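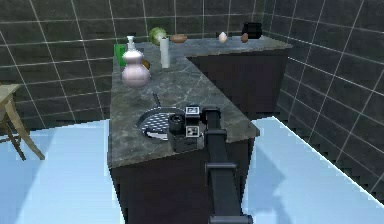
Open day puts kitchen simulation work before Prokville residents

2021-06-30

Visitors to the Sovora centre in Prokville were given their first opportunity to see the organization's household robotics program at close range, during an open day that combined talks, live demonstrations and guided visits to the simulation room.

Rhiannon Gough, who heads the program, received this bulletin at the end of the day for an interview on the purpose of the event, the reaction of the public and the work that remains to be done. The text that follows is drawn from that conversation.

Ms. Gough began by explaining why the centre had chosen to open its doors at this stage, when much of the program is still under development.

"We are paid in part from public funds, and the people of Prokville have a right to know what goes on in the building at the end of their street," she said. "We could have waited until everything was polished. I think we would have waited a very long time."

A total of 142 visitors signed the register. Groups were kept small, and each was accompanied by a member of staff through the lecture room, the workshop and finally the simulation room, where a computer-rendered kitchen was shown on the large wall display. In it, a simulated black arm works at a stone-topped counter with a sink, among ordinary things such as a head of lettuce, a bread roll, an egg and a potato.

According to Ms. Gough, the choice of a kitchen was made early and has not been seriously questioned.

"A kitchen is a demanding place," she said. "There are hard things and soft things, heavy things and things that break. People move them about all day long and never put them back in quite the same spot. If a machine is ever going to be of use to a person at home, it will have to cope with that."

Asked why the centre relies so heavily on simulation, she pointed first to cost and then to time. The workshop has one physical arm available to the program, and it is shared with two other teams. The simulated arm can be run overnight and on holidays, and several copies of the same kitchen can be run side by side.

"We can make 1,000 attempts at one small task before the morning meeting," Ms. Gough said. "Most of them, in the early weeks, are failures. In the workshop that would mean a good deal of broken crockery and a very tired technician."

She was careful to add that success on the screen does not carry over directly to the workshop. Surfaces in a simulation are cleaner and more regular than those in a real home, and the lighting is more forgiving. The contact between a gripper and a soft object, such as a piece of bread, remains difficult to model well.

"I said this to every group, and I will say it again for your readers. A good result in simulation tells us that an idea is worth trying. It does not tell us that the idea works in your kitchen or mine."

A number of visitors asked about the square black-and-white markers on the wrist of the arm. Ms. Gough said that these had drawn more questions than any other feature. Markers of this kind give a camera a fixed pattern to find, so that the position of the wrist can be worked out from the picture and compared with the position reported by the arm itself.

"A gentleman asked me whether they were price tags for a scanner, and I told him he was not far off," she said. "The camera reads a pattern. What we want from it is a location and an angle. We put the markers in the simulated kitchen as well, so that the same software can be used in both places without alteration."

The demonstration was arranged in two parts. In the first, staff ran the arm slowly over the counter and stopped it at intervals, so that visitors could see how a path is planned around objects that stand in the way. In the second, members of each group were invited to propose a change to the counter and to watch how the planner responded. Requests were entered by the operator at the desk.

Ms. Gough said that the second part had been added only a short time before the event, on the advice of a teacher at Coppens School, whose senior science class attended in the morning.

"She told us plainly that young people would lose interest if they could only watch. She was right. The students asked for the pot to be placed directly in the path of the arm, and then for the egg to be placed beside the pot, and so on. They were trying to defeat it — and on two occasions they did."

In both of those cases the planner reported that it could find no safe path and the arm remained where it was. Ms. Gough described this as the correct behaviour, although she acknowledged that it was a disappointment to some of those present.

"A machine that stops and says it cannot go on is doing its job. We spend a great deal of effort on stopping. It does not make for an exciting show, but I would not want to share a house with an arm that had not been taught to do it."

The afternoon talks dealt with the wider aims of the program. The centre is working with Vedo, a regional provider of home support services, to learn which household tasks cause the most difficulty for older people and for people recovering from injury. Vedo staff interviewed 48 clients over the winter. The tasks named most often were lifting full pots, reaching to the back of a deep counter and opening jars.

Ms. Gough said that the findings had changed the order of work. The team had intended to begin with the loading of dishes. It has now moved reaching tasks to the front of the schedule, with lifting to follow once the gripper has been redesigned.

"We had made assumptions, as engineers do," she said. "Several clients told the interviewers that they rather enjoy washing up and would not thank us for taking it away. What they wanted was help with the thing at the back that they can no longer get hold of."

Not all the comments received during the day were favourable. Some visitors raised the question of employment in the home support sector, and others asked what would become of any pictures recorded inside a private home. Ms. Gough said that both concerns had been noted and that they would be taken up with Vedo.

On employment, she observed that support workers had themselves taken part in the interviews and had asked for assistance with lifting. On privacy, she said that no recording had been made in any client's home and that none was planned under the present agreement.

"I would sooner answer those questions now, when there is still time to build the answers in," she said. "One visitor was quite cross with me, and stayed for half an hour, and I believe we both learned something from it. She has agreed to come back and speak to the team."

Comment cards were available at the exit, and 33 were completed. Ms. Gough had read through them before the interview. Requests included larger labels in the workshop, more seating in the lecture room and a longer turn at the operator's desk. One card, in a child's handwriting, asked whether the arm could make toast.

"It cannot," Ms. Gough said. "A toaster would be a fine thing to add, and I have passed the suggestion to the modelling team. There are hot surfaces to think about, and a lever, and bread that changes as it cooks. I expect they will find it harder than the author of the card supposes."

The next stage of the program will be a series of trials in the workshop, where a counter is being built to the same measurements as the simulated one. The joinery is expected to be finished in August. Tasks that have met the team's standard in simulation will then be repeated on the physical arm, at reduced speed and with an operator at the stop control throughout.

Results from these trials will be published on the centre's website, including those that fall short. Ms. Gough said that she regarded this as a condition of holding further open days.

"If people give up part of their day to come and see us, we owe them the rest of the story," she said.

A second open day will be considered once the workshop trials are under way. School groups and community organizations in the Prokville area that wish to arrange a visit before then may apply in writing to the front office at Sovora. Visits to the simulation room are free of charge, and the room is accessible by wheelchair from the east entrance.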